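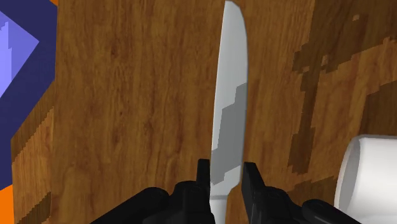

Darius Căpraru keeps telling me that cooking for one is the same as cooking for a family, you just divide everything and get on with it, and I would love for him to be right, but I have been dividing everything since last January and I am still throwing out half a cabbage every week.

A little background, and forgive me if it runs long. For most of my adult life there were five of us at the table, sometimes more when the kids brought friends home, and I cooked the way my mother did: a big pot on the stove, a second helping for whoever wanted it, and whatever was left went into lunches. Now the kids are grown and moved out (the youngest is in Drarkthorpe and very happy, thank you, except that she never calls before nine at night) and it's me and a very elderly cat. I like to cook. I don't want to live on toast. But I can't seem to shrink.

Some of my troubles, in no special order:

I make a stew and by the fourth night I can't look at it. I freeze the rest and then I don't look at that either, and six months later there's a gray block in the freezer with no label on it.

Vegetables come in family sizes. Celery! What is one person supposed to do with a whole bunch of celery? The Jiretti near me used to sell it by the stalk and they stopped.

Most of my recipes use a whole can of something or a whole egg, and half an egg is a silly thing to have to measure.

And then there's the plain fact that it feels like a lot of chopping and washing up for one plate. I get as far as putting the knife out on the table and then think, oh, crackers will do.

So my question is how other people manage this, day to day. Do you plan the week? Do you cook small every night, or cook big and freeze? Did you buy smaller pans? I have one big Van den Broek pot that I love dearly but a single portion of rice just rattles around in the bottom of it and burns. I'm on a sensible budget, no special diet, and I eat everything except liver.

Thank you in advance, and sorry again for the length.

Posted by MarigoldPatch in Home Cooking, December 14, 2025
Viewed 2944 times

3 answers

Iulian Olteanu
Member, 2637 posts

First of all, please don't apologize, I read every word and felt right at home. I went through the same thing and it took me the better part of two years to stop cooking for a crowd, so give yourself some room.

What finally helped me was to quit thinking about recipes and start thinking about parts. I don't make a stew for four nights anymore. On a day when I feel like being in the kitchen, I'll make a pot of plain beans, or roast a chicken, or do a tray of root vegetables with nothing on them but oil and salt. None of those is dinner yet. The beans are soup one night with some broth and greens, the next night they go in a tortilla with cheese, and the night after that I mash them on toast with garlic and a fried egg (I know you said no toast, but this is proper toast!). Because they weren't seasoned in any one direction to begin with, I don't get that feeling of eating the same supper over and over.

About freezing: I think your gray block comes from freezing the whole leftover in one lump. Freeze single portions, flat, in bags laid on a cookie sheet. Once they're solid you can stand them up like books. They thaw much faster than a block. And put masking tape on every one with the name and the month. I keep the tape and the pen in the same drawer as the bags, or I'd never do it. Then I have one rule for myself, which is that there's a freezer night every week, and on that night I eat the oldest thing in there whether it appeals to me or not. Usually it's much better than I remembered.

Celery freezes fine if you're going to cook it. Chop the whole bunch the day you bring it home, along with a couple of onions and carrots, and freeze it in cupfuls. It goes limp, so don't expect to put it in tuna salad, but it's the start of every soup and sauce I make. It also takes care of some of that weeknight chopping you're dreading. I put the radio on and do it all in one go, and then on a tired evening the worst of the work is behind me already. For the raw kind, wrap the stalks in foil in the fridge and they keep their crunch a good long while.

For cabbage, buy the smallest and tightest one you can find and don't cut it down the middle. Peel leaves off the outside as you need them. It keeps a great deal longer that way. When I get down to the heart I slice it up and fry it in butter with caraway seeds and eat the lot for lunch.

Cans: tomato paste goes into the freezer by the spoonful on wax paper. Coconut milk goes in an ice cube tray. Half a can of beans will be all right in the fridge for three or four days in a covered dish, so I try to plan two meals that use them close together and leave it at that. As for half an egg, I just use the whole egg. I've never had a meatloaf or a pancake turn out badly over it, though I wouldn't try it with a fussy cake.

And yes, do get a small saucepan with a lid that fits. You can keep your lovely Van den Broek for when the kids visit. I found a little one at a thrift store for next to nothing and I use it every single day, for rice, for oatmeal, for one boiled egg. A small skillet is the other one to watch for.

As far as planning goes, I only plan three suppers a week. One is freezer night, one is eggs in some form, and the others sort themselves out from whatever is in the refrigerator. When I planned all seven I always bought too much, and then a neighbor would ask me over and there would go the spinach.

Write back and let us know how you're doing with it, and give that old cat a scratch from me.

pepperpot_lou

split with a neighbor. i do the big store run and she takes half the celery half the cabbage half the bread. we settle up with coins in a jar. been doing it for years, saves a fortune

also bread goes in the freezer SLICED. learned that the hard way

Hannelore B.

I would like to speak up for the other side a little, because I tried the freezer method and it did not suit me at all. I would look at all those neat little packets and want none of them. What I wanted was to cook something fresh, and I think maybe you do too, from the way you write.

So I cook small every night, and the trick for me was to pick dishes that were always meant to be small. An omelet. One pork chop with an apple cut up in the same pan. Pasta with whatever is around, and the sauce is finished before the water is drained. Fried rice. A baked potato, which asks nothing of you but time. A piece of fish in a packet of foil with lemon and some sliced zucchini underneath, and then there isn't even a dish to scrub. I found that I had been trying to make tiny versions of big dishes, and a tiny lasagna is just as much trouble as a large one.

For shopping I go more often and buy less. I understand not everybody lives near enough to do this. But the salad bar at the supermarket is a wonderful thing for us single cooks! The price per pound looks terrible until you remember that you are only buying six mushrooms and a handful of spinach, and you aren't throwing any of it out. The butcher counter will also sell you one sausage if you ask, and they are usually very nice about it. I was shy the first time and I needn't have been.

I do disagree with Iulian on one small thing, which is the cabbage. I find the outer leaves are tough, and I would sooner buy a cut half wrapped up from the store, if they have it. He is quite right about the tomato paste.

The other thing I'd say is to set the table. It sounds like a lot of fuss for one plate, but I put out a cloth napkin and a proper glass, and I sit down, and I don't read until I've finished the first half of what's in front of me. It made more difference to whether I bothered cooking than any pan did. On the nights I can't face it I have crackers and cheese and a pear, and I put those on a nice plate too.

Once in a while, make the big stew anyway, and invite somebody.

MarigoldPatch replied:

Oh, these are wonderful, thank you all so much. I've written "three suppers" on the pad on the fridge and I've got the masking tape in the drawer with the bags. Lou, I'm going to ask the couple across the hall about the celery, they look like celery people. Hannelore, I never once thought of the salad bar! Would the foil packet work with frozen fish, or does it have to be thawed first?

Hannelore B. replied:

Thaw it in the fridge during the day and pat it dry with a paper towel. From frozen it works, but you get a lot of water in the packet and the zucchini goes to mush.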